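La mesa rosa y sus platos de flor
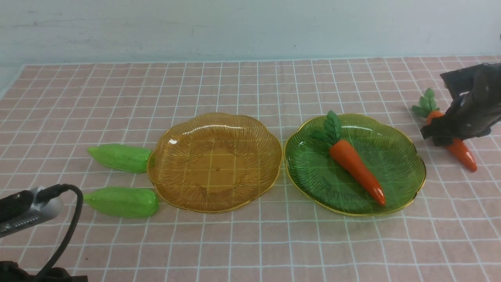

Última modificación: 9 de septiembre

Bueno, por fin me he puesto con la página de la mesa rosa, que llevaba desde noviembre prometiéndosela a mi prima y siempre se me cruzaba otra cosa. Soy Elsie Bickerstaff y en esta galería voy juntando vajilla y comiditas de juguete, las dos cosas que más sitio me quitan en casa (los armarios ya no cierran, pero ese es otro tema).

Esta vez la galería va de una sola foto y de lo que sale en ella, con sus notas debajo. Si venís buscando las teteras, están en la página de Korkent, que es como llamo al aparador grande.

Los platos
Son de cristal transparente, uno ámbar tirando a amarillo y el otro verde, con el borde ondulado en forma de flor y un filito dorado que me tiene enamorada. Los compré en el mercadillo de Trerkus, 5 euros los dos, y la señora del puesto me los envolvió en tanto papel que tardé más en desenvolverlos que en elegirlos. A mano, siempre a mano, ¡ni se os ocurra meter un filo dorado en el lavavajillas! Yo perdí así el de una ensaladera y todavía me duele.

El ámbar vacío
Me gusta verlo sin nada encima, porque la cuadrícula del mantel se transparenta por el centro y parece que el plato lleva dibujo propio. Las rayitas que salen del medio hacia fuera también se notan mucho mejor así.

Las zanahorias
Mis favoritas de toda la cesta, brillantes y con su penacho de hojas verdes. La que está tumbada en el plato verde acaba en una punta un poco rojiza, y la otra también tira a rojo. Naranja sobre verde, no me digáis que no queda bien. Mi sobrino las llama Gosling a las dos, no hay manera de que les ponga nombres distintos.

Las verdes de la izquierda
Pimientos, digo yo. Mi hermana jura que son okras y ya hemos tenido la discusión en dos comidas familiares. Verde clarito, lisas, alargadas, con el extremo redondeado más oscuro. Se admiten votos en los comentarios (de momento van ganando los pimientos, que conste).

El mantel
Rosa con cuadrícula de líneas blancas finas. Lo encargué por internet creyendo que era más pálido y casi lo devuelvo, y ahora no pongo otro. El amarillo y el verde le van de maravilla, con un plato blanco en cambio se queda un poco soso. Se lo he visto a una chica de Otau en azul y estoy tentadísima.

La pared
Azul grisáceo, muy clarita, con sus manchitas por la izquierda. Pendiente de pintar, como el pasillo.

Varias me preguntasteis si vendo alguna pieza. De momento no, aunque si aparece otra pareja de platos como estos (en rosa existen, me lo aseguró la del mercadillo) me la quedo yo y a lo mejor suelto unos cuencos. Para lo demás, escribidme desde la página de contacto, que suelo contestar por las noches.

La próxima galería será la de las tazas, en cuanto encuentre la que le falta al juego.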